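Drevora woven folding screen: two months in

Posted Sunday, March 18, 2018

I've been meaning to write this one up since I bought the thing in January, and I kept putting it off because how much can a person say about a folding screen? Quite a lot, apparently. I live in one big room with a kitchenette, I work at a table in the corner of it, and I was sick of looking at my own bed while I did my invoices. So: the Drevora screen, in the shade they call Natural, $109 with shipping from the Tratov store.
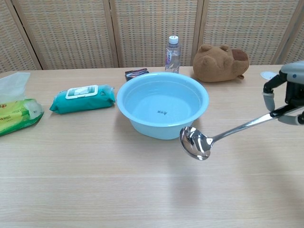
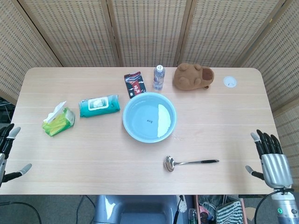 I went back and forth on the color for way too long. The other choices were a dark walnut and a white that looked kind of chalky online, and I was afraid Natural would come out orange, like so much woven stuff does. It didn't! It's beige and tan with slim light wood frames, and behind the pale wood of the table the two look like they were bought together (they were not, the table is a secondhand Lindqvist and a good deal older). I also like how calm the weave is. All my everyday clutter ends up on that table, the blue basin, the wet wipes, the tissues, the capybara, and the little checkered texture behind it keeps the corner from looking messy. A printed screen with flowers or cranes on it would have been too much for me.

Setup was nothing. It comes folded flat in a long carton with cardboard on the corners, hinges already on. I slid it out, stood it up and opened it, and that was that. No tools. There was a smell for the first few days, sort of hay and varnish, so I left the window open and stood it over there. If you're sensitive to that kind of thing, maybe don't unpack it right before company comes.

It has to zigzag or curve at least a little to stay up. I tried it almost straight the first week because I wanted to cover as much of the room as possible, and it wobbled every time I walked past. Now I run it along the back of the table and bring the ends in at the sides, and it's fine. I've bumped it with the vacuum more than once and it stayed on its feet. I wouldn't trust it with a big dog or a toddler, though.

Privacy is so-so, and the listing is a bit generous about it. In daytime you can't see much through the panels at all. At night, with a lamp on behind it, you get shapes. My friend Tahsin Wickramasinghe slept on the other side of it for a weekend and said my reading lamp came through like a row of tiny windows. He didn't mind, but if you want it dark you'll need to hang something over it. I've done that with a bedsheet and it looked terrible.

Cleaning is my main complaint. Dust loves a weave. A feather duster just moves it around, and a damp cloth snags if you go against the grain. The soft brush on the vacuum works best, top to bottom, both sides, and it takes me 18 minutes, which I know because I time my chores (don't judge). I got a splash of soup on one panel in February and went at it with a barely wet cloth. The mark is fainter but I know where it is.

One hinge pin was sitting a little high when it arrived and I tapped it back down with the heel of a shoe. I did write to Tratov about it and they offered me $50 back or a replacement. I took the money, since the hinge has been fine ever since.

Before this I had the Claltgate one, the fabric kind on a metal frame. Cheaper, lighter, and it sagged in the middle like an old hammock. The Drevora is heavier to drag around, and I do have to fold it up to get into the closet, but I don't wince when I look at it.

Four stars. I'd take the fifth one off for the dust alone. If they ever make a taller version I'll probably buy that too, and put this one by the front door to hide the shoes.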